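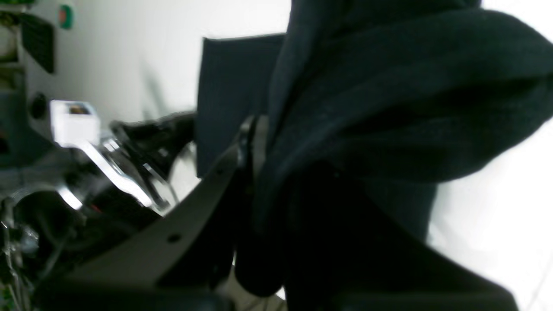 Perrine Langlois wrote under my last post that I should stop fiddling with the grip force and go look at my fingertips first, and she was so right it hurts a little. I'd been blaming the software for days!

So, some background for anyone new: the arm picks up dark fleece, and fleece is the worst (thick, floppy, folds wherever it likes). Last week it started dropping every other piece. I popped the black tip off the finger and the gripping edge was packed with lint, like a dryer filter. I wiped it down, put it back with fresh screws and ran the wrist camera while it pushed into the cloth, just to see where the tip was landing. A hair too far left, so I shifted the pick point 2 mm and left the force alone.

The log says 2555 picks since I last cleaned that thing. Oops. My new rule is every 600, plus a tug on the wrist cables while I'm in there, which I always forget to do. Lorcan says 600 is still too many for fleece. He may get his way, but I want to see how the next batch goes before I change it again.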